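에레오 세탁실, 3월부터 수건·양말 접수 재개…봉투당 500원

입력 오후 4시 20분 | 생활

동네 공용 세탁실 에레오가 개킴 접수를 다시 받는다. 겨울 동안 배관 공사로 쉬었던 서비스. 수건과 양말부터 시작하고 이불, 겉옷은 아직이다. 요금은 봉투 하나에 500원, 현금은 안 받는다.

운영사 길리메로는 오늘 오후 안내문을 붙이고 바뀐 접수 방법을 공개했다. 제일 크게 달라진 건 작업대. 예전엔 건조기 위에 올려놓고 개던 것을 이제 따로 둔 넓은 상판에서 펴고, 당기고, 접는다.
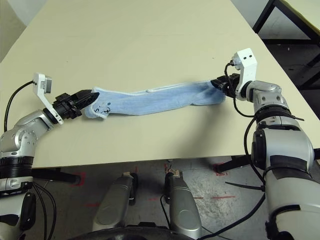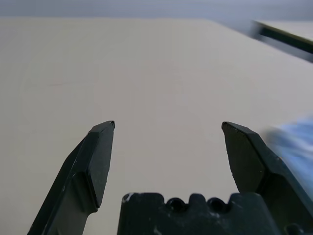
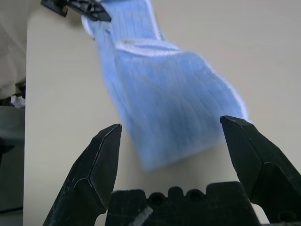
에레오 작업대. 첫 번째와 세 번째 사진에 하늘색 빨랫감이 보인다.

무엇을 받나

수건, 행주, 양말. 이 셋이다. 속옷은 안 받고 손수건은 행주로 친다. 발매트는 두께 때문에 말이 많았는데 결국 빠졌다. 두꺼운 목욕 수건은 된다.

세탁까지 맡기는 경우와 개킴만 맡기는 경우가 나뉜다. 500원은 개킴만 맡길 때 요금이고, 세탁을 같이 하면 기계 이용료가 따로 붙는다. 기계 이용료는 작년 그대로. 건조 시간 연장도 작년과 같다.

봉투는 에레오 입구 선반에서 집어 가면 된다. 집에서 쓰던 비닐봉투는 안 된다. 입구를 묶지 말고 접어서 내야 하고, 이름은 안 써도 되지만 번호표 반쪽은 꼭 넣어야 한다. 번호표가 없으면 보관함으로 바로 간다.

덜 마른 빨래는 돌려보낸다. 작년 여름에 축축한 수건이 섞여 들어와 같은 칸 빨래까지 냄새가 밴 일이 있었다고 한다. 그때 다시 빤 비용은 길리메로가 냈다.

작년엔 얼마나 맡겼나

길리메로가 내놓은 작년 하반기 집계는 모두 2,492점이다. 수건이 908점, 양말이 919점. 양말은 한 짝씩 센 숫자라 켤레로는 훨씬 적다. 홀수인 이유를 물었더니 짝 없는 것도 들어와서라고. 나머지는 행주와 지금은 안 받는 품목들이다.

수건이 양말보다 적지만 손은 수건 쪽이 더 간다. 가장자리를 맞춰야 하고, 탈수하면서 꼬인 건 한 번 팽팽히 당겨서 풀어야 한다. 꼬인 채로 접으면 가운데가 불룩해져 선반에 쌓이지 않는다.

세탁실을 맡고 있는 멍젠궈(Jianguo Meng) 실장은 "작년엔 접는 것보다 펴는 데 시간을 다 썼다"며 "상판이 넓어지니까 긴 수건도 양끝을 잡고 쭉 펼 수 있다"고 말했다. 양말 얘기도 했다. "골지 양말은 뒤집힌 걸 모르고 지나갈 때가 많다. 들어서 늘어뜨려 보면 금방 보인다."

작년 불만 접수는 대부분 양말이었다. 짝이 바뀌었다, 한 짝이 모자라다, 흰 줄 있는 것과 없는 것이 묶여 왔다 등등. 색이 비슷하면 헷갈린다. 올해부터는 짝이 확실하지 않으면 묶지 않고 펼쳐서 돌려준다.

접는 방식 고를수 있다

수건은 두 가지. 길게 반 접고 세 번 접기, 아니면 말기. 봉투에 있는 칸에 표시하면 되고 표시가 없으면 접기로 간다. 호텔식으로 해달라는 요청이 있었으나 이번엔 안 넣었다.

양말은 목을 뒤집어 싸는 방식을 없앴다. 고무줄이 늘어난다는 의견이 많았다. 앞으로는 두 짝을 겹쳐 반으로 접기만 한다. 발목 짧은 양말은 접지 않고 겹쳐만 둔다.

행주는 네모 접기 하나뿐이다.

세제와 유연제

공용 세제는 키믹스 무향으로 바뀌었다. 향 있는 걸 원하면 각자 가져와야 한다. 유연제는 비치하지 않는다. 수건에 유연제를 많이 쓰면 물을 잘 안 먹는다는 이용자 의견이 있었고, 그냥 빼기로 했다는 게 멍 실장의 설명.

키믹스는 가루가 아니라 액체다. 투입구에 가루 세제를 넣지 말라는 종이가 붙어 있는데 글씨가 작다. 바꿔 달겠다고 한다.

찾아가는 시간

오전에 맡기면 저녁 7시 이후, 오후에 맡기면 다음 날 오전 10시 이후. 밤 9시에 문을 닫는다. 보관은 사흘까지 무료이고 그 뒤로는 안쪽 보관함으로 옮긴다. 보관함으로 간 것도 번호표가 있으면 찾을 수 있다. 추가 요금은 없음.

번호표를 잃어버리면 봉투 안에 든 것을 말로 설명해야 한다. 색, 무늬, 몇 장인지. 하늘색 수건이라고만 하면 못 찾을 수도 있다. 작년에도 비슷한 색이 여럿이라 한참 뒤졌다는 게 세탁실 쪽 얘기다.

짝 없는 양말 바구니

문 옆에 그대로 있다. 작년 하반기에 남은 양말이 아직 들어 있고 3월 말까지 두었다가 정리한다. 얇은 것, 두꺼운 것, 아이 것이 섞여 있다. 가져갈 때 말 안 해도 된다. 다만 바구니를 바닥에 쏟지는 말아 달라고 한다.

정리하고 남는 건 카타쿠탄 공방으로 간다. 같은 골목 끝에 있는 천 공방인데 헌 양말로 걸레와 냄비 받침을 만든다. 작년에도 한 자루 받아 갔고 올해도 받기로 얘기가 끝났다. 구멍 난 것도 된다. 기름 묻은 건 안 받는다.

낡은 수건도 공방에서 받는다. 이쪽은 에레오를 거치지 않고 공방에 직접 가져가야 한다. 올이 풀린 것, 물 빠진 것 괜찮다. 공방은 낮 12시에 연다.

이용자 반응

접수 재개 소식에 벌써 봉투를 집어 간 사람이 여럿이다. 골목에서 미용실을 하는 한 이용자는 "수건이 매일 나오는데 겨울 내내 혼자 갰다"며 반겼다. 두께 제한이 궁금하다고도 했다. 미용실 수건은 얇은 편이라 문제 없다고.

반면 이불을 기다리던 쪽은 아쉽다는 반응. 이불은 상판에 다 올라가지 않고 접어 둘 선반도 부족하다. 길리메로는 선반을 더 들인 다음에 다시 보겠다고만 했고 시기는 밝히지 않았다.

요금이 오른 것 아니냐는 질문도 나왔다. 작년에는 무게로 받았고 올해는 봉투로 받으니 똑같이 비교하기 어렵다. 봉투를 꽉 채우는 사람은 싸지고 조금씩 맡기는 사람은 비싸진다. 봉투가 터지도록 넣으면 두 봉투로 계산한다.

알아둘 것

주머니 확인. 수건이나 양말엔 주머니가 없지만 사이에 머리끈, 집게, 동전이 끼어 온다. 나온 물건은 작은 봉지에 담아 같이 돌려준다.

새 수건은 처음 몇 번은 집에서 빨아 오는 게 좋다. 보풀이 많이 떨어져 옆 빨래에 붙는다. 진한 색은 따로 봉투에. 흰 것과 섞어 내면 세탁은 안 해주고 개킴만 한다.

옷핀이나 클립으로 양말 짝을 집어 오는 사람이 있는데 빼고 내야 한다. 상판이 긁힌다.

주차는 없다. 자전거는 옆 벽 쪽에 세우면되고 입구 앞은 비워 둬야 한다.

문의는 세탁실 안 게시판 옆 쪽지함. 전화는 아직 연결 전이며 번호가 나오면 게시판에 붙인다고 한다. 쪽지에 답을 받으려면 번호표 번호나 연락처를 적어야 한다.

봉투 크기 관련 내용은 확인되는 대로 추가.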